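Bathroom FAQs for guests at Furnley

Is there soap in the bathroom?
Yes. There is a pump bottle by the basin, and spare hand towels are in the hall cupboard.

Can I drink the tap water?
Yes, cold water from any tap in the flat is fine to drink. Tooth glasses are left out on paper coasters. Please put them back on the coasters when you have finished.

How do I work the basin tap?
It has a single lever. Lift it for water and turn it for hot or cold. Hot water can take a minute to come through in the morning.

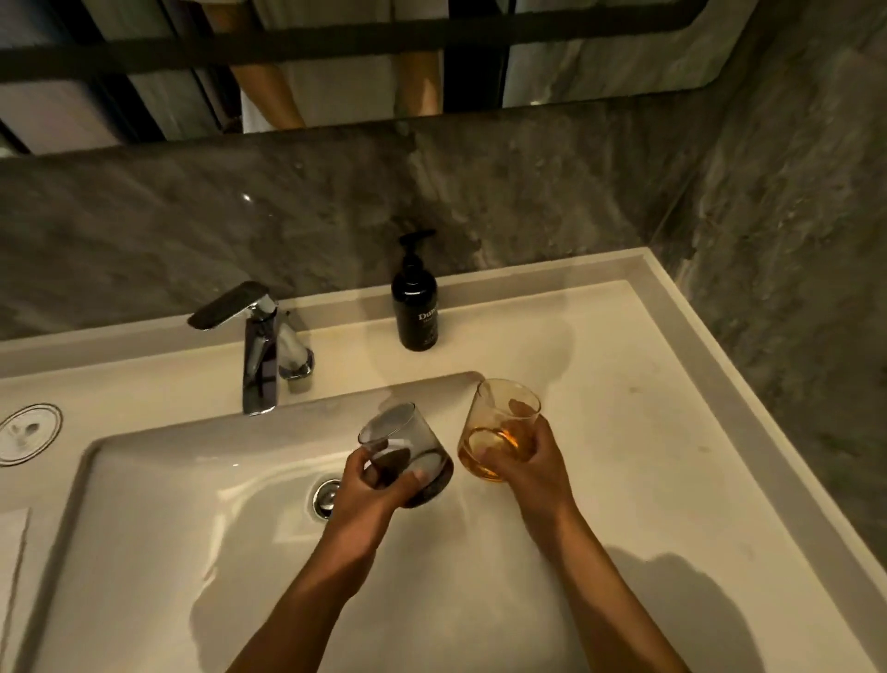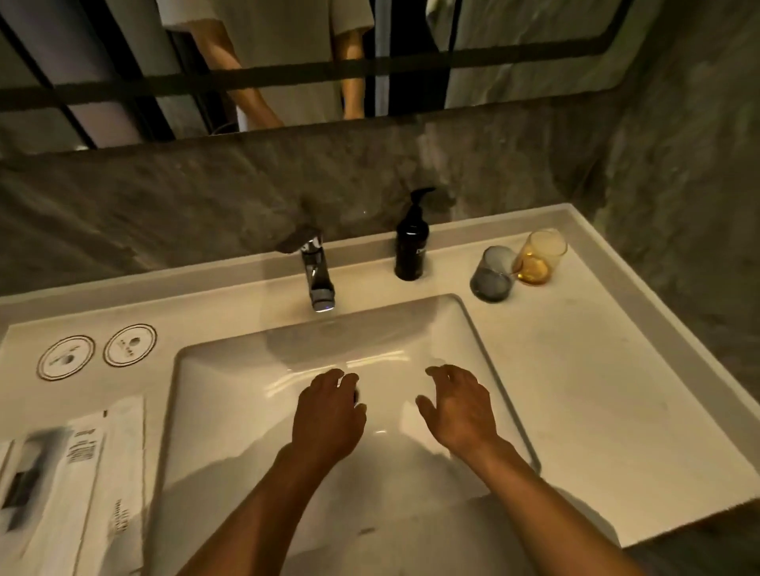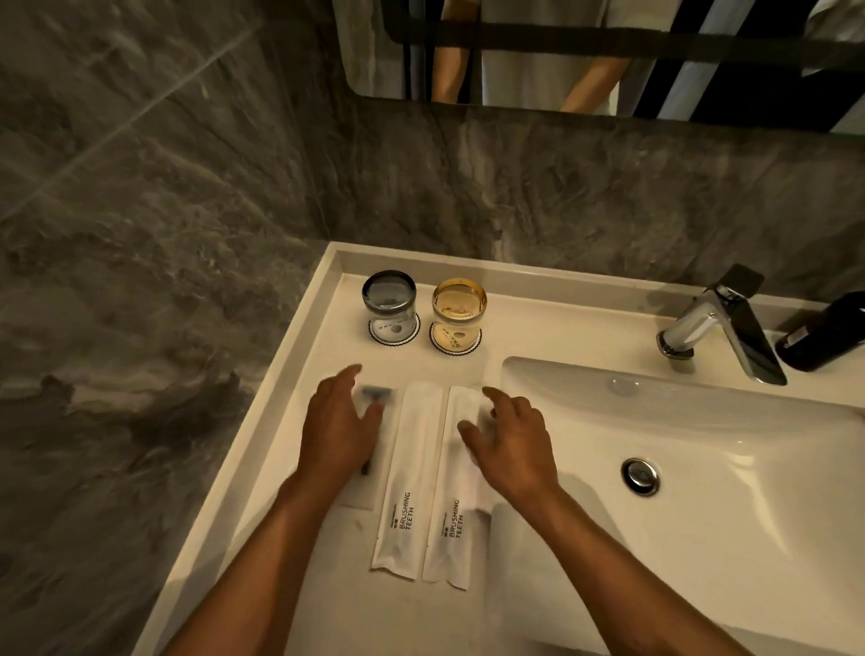 How should I clean the basin and counter?
Warm water and a soft cloth will do. Please don't use bleach or cream cleaner on the grey walls - they mark easily. Wipe up toothpaste and hair dye straight away.

The basin is draining slowly. What should I do?
Check the plug is fully open, then let Herman Gunawan know. Don't pour drain cleaner down it.

Can I have more glasses?
Yes, there are 2 more in the kitchen, in the cupboard over the kettle.

What if I break something?
Tell us before you leave. We don't charge for a glass. Larger damage is taken from the deposit, and we send you the receipt.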